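Wubshet hallway and window corner set – README

Maintained by Eldana Alemneh. Questions about labels go to Etenesh Nigatu, she did most of them.

What this is

Clips of people tidying the spots where stuff piles up in an office. Coat stands, window ledges, the bit of floor next to the door. Everyday clutter, left the way people leave it. Nothing staged with brand new props.

2,220 clips, 4 rooms, all in the Walondale building. Collected in October, mostly late afternoon. Names of rooms are just what we call them in the office, dont read anything into them.

Activities

hang – put a coat, bag, cap or umbrella on the stand
unhang – take it off again
ledge – clear or rearrange things on the windowsill
floor – move jugs, shoes, boxes off the floor or against the wall

One activity per clip where possible. 147 clips have two, see the column "second" in the index.

Window room

Coat stand right in front of the glass, black metal, curved hooks with round knobs on the ends. Folded umbrella on it, and a navy bag with yellow lettering. Ledge has a paper bag, a clear bottle and a thermos. The two big water jugs with the red caps go in "floor", even when they're close to the wall already.
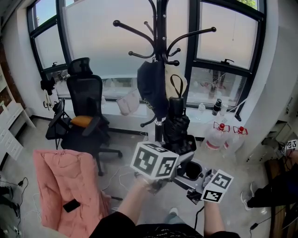

Labels

Object names are short and lower case: umbrella, bag, cap, bottle, thermos, jug, chair, cushion. Use "bag" for any bag, paper or cloth. If something is half hidden and you can't tell bag from cap, label it "soft item" and move on.

Umbrella hung by its strap = hang. Umbrella leaning on the base = floor. We went back and forth on this, early clips may be inconsistant.

Seat cushions are their own object, not part of the chair.

Files

clips/ one folder per room
index.csv clip name, room, activity, second, notes
labels/ one text file per clip

Version 2 fixes the swapped room names in the index. If you have the first version just replace index.csv, the clips are the same.

Known problems

Bright windows. Dark things on the stand can go nearly black against the sky, worst for the umbrella.
Hooks are not labeled one by one. Etenesh started, then stopped.
Clear bottles on the ledge are missed in some label files.

Use

Fine for research and teaching inside Cikbridge and partners. Ask Eldana before passing it on. The Rimico shelf clips are a seperate set with their own README.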